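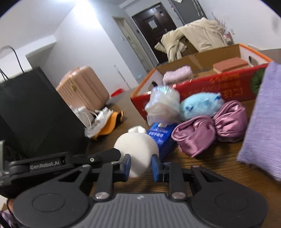

Según Ada Ferri, una caja de cartón con agujeros para meter las manos ya es un mueble, y todo lo que se pague a partir de ahí es decoración. Me lo dijo por teléfono cuando le conté que pensaba gastarme 197 euros en un cesto.

Orden en casa > Guardar y trasladar > Pruebas

Caja de cartón roja con asas troqueladas: la prueba larga
19 oct 2020

El cesto era el Mogensen grande, de fieltro, con dos correas. Lo tuve en el carrito de la compra desde mayo, que es una forma barata de poseer cosas. Mientras me decidía usé la caja roja que había en el pasillo, con sus caracteres amarillos que no sé leer y su dibujo de hojas verdes. Aquí va la reseña de la caja, porque el cesto sigue en el carrito y no da para mucho.

Empiezo por lo que hace bien. Es grande, se mantiene abierta y por dentro es de un marrón neutro que no compite con nada. Le cabe una toalla rosa claro de las que abultan como un animal dormido y todavía queda sitio al lado. En mi casa lo blando va dentro y lo menudo espera fuera, sobre la mesa: un peluche azul celeste, una bola blanca de felpa, una cosa de raso rosa con forma de lazo que llevo años llamando "el neceser" sin que haya contenido jamás un cepillo de dientes. Todo esto acaba entrando también, en la última capa, donde no pesa.

Las asas merecen párrafo propio. Hay un agujero en cada extremo, redondeado, sin cinta ni refuerzo. Con toallas y peluches se lleva de maravilla. Con libros, el cartón empieza a opinar: a los 12 kilos, medidos en la báscula del baño con la caja en brazos y restándome yo, el borde del agujero se me clavaba en los dedos de una manera casi personal. Lo dejé en 6 y desde entonces nos llevamos bien. Si alguien piensa trasladar una enciclopedia, le recomiendo que primero reconsidere la enciclopedia.

La comparé con otros dos recipientes que tenía a mano. La bolsa negra de papel, alta, con asas de cordón, gana en elegancia por goleada. Una sale con ella al rellano y parece que viene de comprar algo. El problema es la profundidad: lo que cae al fondo se jubila allí. Para dos prendas dobladas, bien. Para objetos pequeños, habría que meter el brazo hasta el hombro y no siempre apetece.

La maleta rosa acanalada es otra liga. Cierra, cosa que la caja no intenta siquiera. Pero abrirla en el suelo ocupa media habitación, y para mover cuatro peluches del dormitorio al salón me parece una ceremonia excesiva. También probé en su día un cubo plegable Sivero, del que solo diré que se plegaba mucho, y casi siempre lleno.
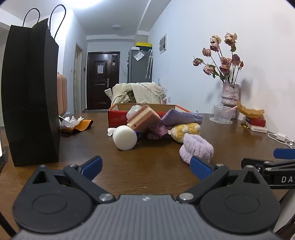
¿Aguanta de pie si se le apoyan cosas por fuera?
Con cosas ligeras, sin problema; con la caja vacía y algo pesado contra el frontal, se desliza por la mesa, así que conviene dejarle dentro la toalla.

Otro asunto es el papel de seda. Ningún recipiente de esta prueba lo resuelve. Se arruga, se reproduce y se instala junto a la bolsa como si pagara alquiler. Lo guardo por si hay que envolver algo, y cuando hay que envolver algo compro más. La bolsita transparente arrugada entra en la misma categoría moral.

Defectos serios de la caja: no tiene tapa, no sabe nada de la humedad y es roja. Lo de roja lo digo por mi salón, que es beige y se da por aludido. La tuve 20 días junto al sofá y las visitas preguntaban si me mudaba. A la tercera contesté que sí, a Skoststead, y me desearon suerte.

Tampoco se puede lavar. Al fieltro, según la etiqueta del Mogensen, tampoco conviene lavarlo, de modo que ahí empatan con una diferencia considerable en el precio.

Nota: un siete. Le daría un ocho si las asas llevaran un borde de algo, lo que fuera. El cesto lo he sacado esta mañana del carrito y lo he pasado a la lista de deseos, donde estará más cómodo.

También en Pruebas
- Perchas finas: la camisa siempre gana
- Tres meses con el zapatero Fesadholm
- Cajones con separadores, o cómo perder calcetines por orden alfabético
- Bolsas de vacío: crónica de un pinchazo

Comentarios

Mogens Bech: Ponga cinta de tela en el borde del agujero, por dentro y por fuera. Yo cargo botellas en una parecida y los dedos ni se enteran.

pilar_t: Yo tengo el cesto de fieltro. Precioso. Está lleno de pelo del gato y el gato duerme en una caja.

Lector del norte: ¿Y el Sivero en qué quedó? Me han regalado uno.

Ada Ferri: Siete me parece poco. La próxima vez pruébala con tapa, que con otra caja encima ya la tienes hecha.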